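The Sweater That Stopped the Line

The first sound was a click, then a whine that climbed until it hurt, and by then Menaka Sultana already had her palm on the red button. It was a little after 3 p.m. in July at Hokcombe, a laundry-folding startup in a former carpet warehouse, and the robot they call Paterson had just tried to pull a sweater in half.

It didn't manage it. The sweater won! One arm had caught a fingertip in the knit, the other had done the same on the opposite shoulder, and both had been told by the software that they were holding the edge of something flat. So they did what they do with a bath towel. They pulled it taut. When the fabric failed to come level, they pulled harder.

"On a towel, tension is your friend," says Sultana, who runs the test floor. "On a chunky knit, tension is how you break a robot."

What broke was a gearbox in the left wrist, along with a mounting bracket that popped loose and landed just inside the safety fence. No one was hurt. The repair took eight days, and I think the story of those eight days is one of the most interesting I've come across in home robotics, a field that usually prefers to show you the good takes.

Niall Strachan, the controls engineer, started with the logs. Paterson had a force limit, and the limit worked exactly as written. The trouble was that it applied to each arm separately. Two arms pulling against each other could each stay under their own ceiling while the thing between them, and the joints behind them, took a beating. The combined load had never been checked, in 400 hours of towels and pillowcases, because towels slip out of a grip long before it matters. Knits hang on.

The fix for that was two lines of code and a very long afternoon of arguing about where to put them. (Strachan wanted the check in the motor controller, where nothing else could override it. He got his way.)

The second problem was harder and, to my mind, a lot more fun. Paterson had no idea what a sweater was. Its training came almost entirely from people folding flat things on clean tables, and Flora Gillies, who looks after the training data, had been saying for months that this would bite them. Real clothes have buttons and ribbing and sleeves that flop wherever they like. Real beds have stuff on them.

So the company went back to people. Gillies's team now has folders working in ordinary bedrooms with a pair of hand-held grippers, each with two fingers shaped like the robot's own, so that every tug and tuck is recorded at the same scale Paterson will use. A bobble-knit cardigan spread across a sleeping mat, with a pen or marker left lying on top of it and more clothes heaped nearby, is worth more to her than another hundred towels.
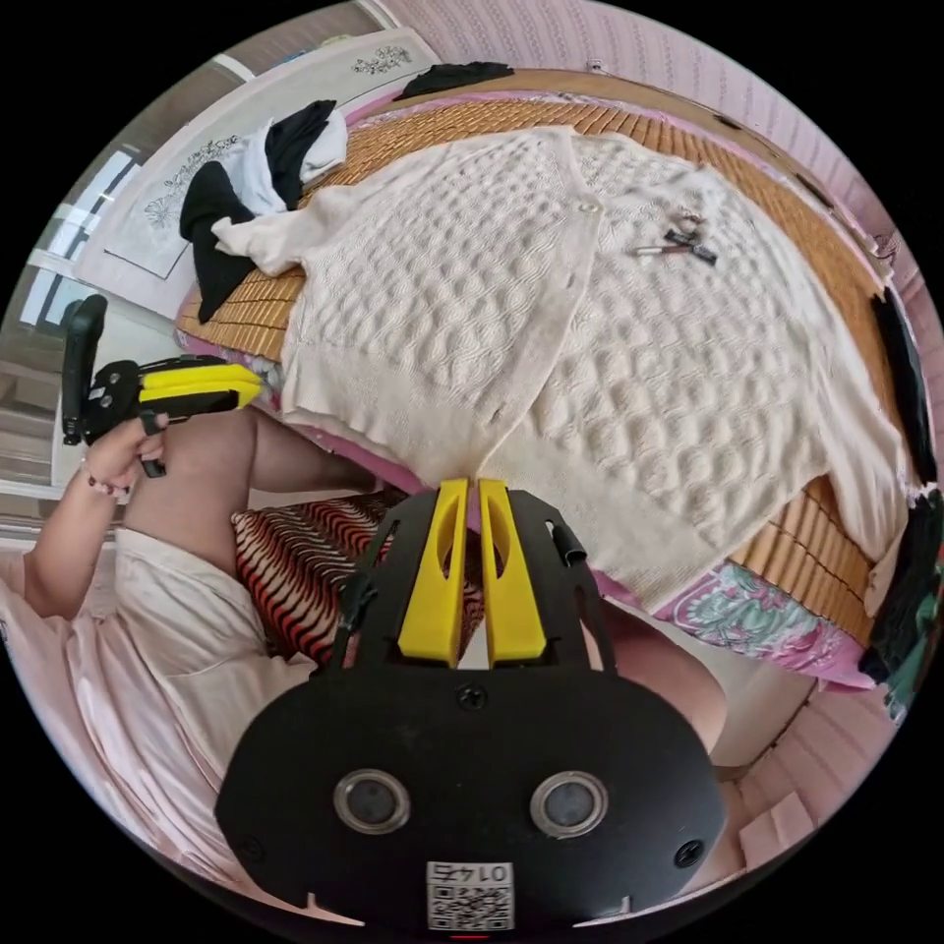 Watching someone good at this is a treat. Rory Kerr, who has folded for the project since spring, hardly ever pulls. He pinches low, lifts, lets the weight of the yarn settle, and only then carries a sleeve across. If a finger snags he opens the gripper and backs out the way he came, which sounds obvious until you remember that Paterson's answer to a snag was to lean into it. Those little retreats used to be trimmed out of the recordings as mistakes. Gillies has asked for every one of them to be put back.

There is still plenty to worry about. Kirsty Ritchie, the outside safety reviewer Hokcombe brought in, is glad about the new load check but less happy about that bracket. She wants the fence moved farther out and the wrist mount redesigned before anyone runs knits at full speed again. Until then Paterson folds sweaters at a crawl, with Sultana standing by the button.

I stayed to see one. It took ages, one cuff ended up poking out of the side, and when the left finger caught in the ribbing the arm stopped, opened, and eased away. Sultana's hand had already started toward the button. She put it back in her pocket and asked for another sweater.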